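Sensory Panel Assessors, Part-Time (Hot Beverages)
Cliller Sensory Services, Luik site 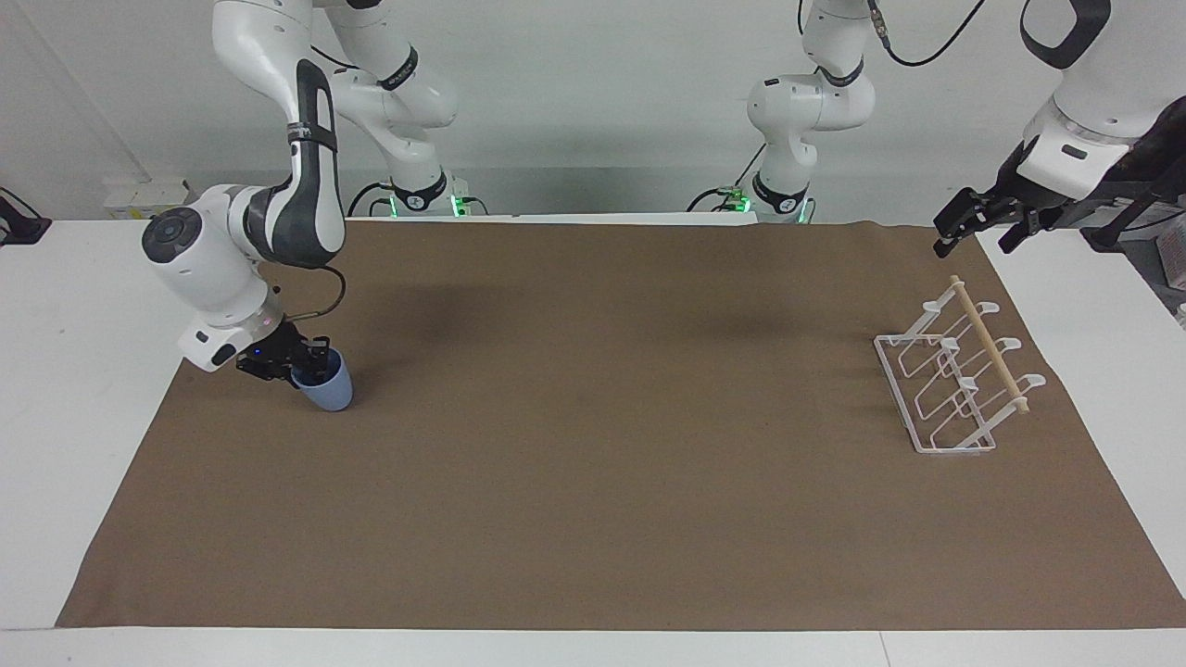 Pale blue cup over a brown work surface.

Cliller Sensory Services is recruiting part-time assessors for its trained descriptive panel on hot beverages. The panel evaluates ground coffee, instant coffee, black tea and herbal infusions supplied under contract by roasters and packers, including Pramora. Prior experience in tasting is not required. Training is paid at the same rate as regular sessions.

Position details
Employer: Cliller Sensory Services
Location: Luik site, ground floor, Trarkent Business Park
Type: Part-time, fixed term, renewable
Start of training: March
Reports to: Laine Priedītis, Panel Leader

Duties
Assessors rate coded samples individually, in separate booths, on an unstructured line scale. Attributes include bitterness, acidity, astringency, body, roasted aroma and aftertaste. Each session lasts 2 hours including breaks and covers no more than 12 samples. Samples are served in identical cups under controlled lighting and are expectorated after scoring. Water and unsalted crackers are provided between samples.

During training, assessors work as a group to agree on attribute definitions and reference standards. After training, scores are given without discussion. Individual performance is checked at regular intervals for repeatability and for agreement with the panel mean. Assessors who fall outside the limits are offered retraining.

Requirements
Applicants must:
- be 18 or older and legally entitled to work
- be available for two morning sessions per week
- be able to read and write English well enough to complete screen-based questionnaires
- have no allergy or intolerance to milk, nuts, gluten or caffeine
- be non-smokers, including e-cigarettes
- not be employed, or live with anyone employed, by a coffee or tea company

Pregnant applicants should contact the office before applying, as the caffeine exposure policy applies. Dentures and orthodontic appliances do not exclude an applicant but must be declared on the form.

On session days, assessors may not wear perfume, scented lotion or lipstick, and may not eat, drink anything other than water, or chew gum for 45 minutes before the start time.

Selection
Selection takes place in two stages. The first is a written questionnaire on health, availability and eating habits. The second is a screening visit consisting of basic taste recognition, ranking of sucrose and caffeine solutions by intensity, an odor identification test and a series of triangle tests. Travel costs for the screening visit are reimbursed on presentation of a ticket or parking receipt. Results are sent by email. Individual test scores are not released.

Training runs for 48 hours in total, scheduled over roughly three months. Attendance is compulsory. Missed training sessions cannot be made up individually.

How to apply
Application forms are available from the reception desk at the Luik site or by email on request. Completed forms should be addressed to Ülle Lukoševičius, Recruitment, and must arrive by 6th October. Mark the envelope or subject line "Beverage Panel." A résumé is not needed and will not be read at the first stage.

Health information is stored separately from personnel records and is deleted if the application is unsuccessful.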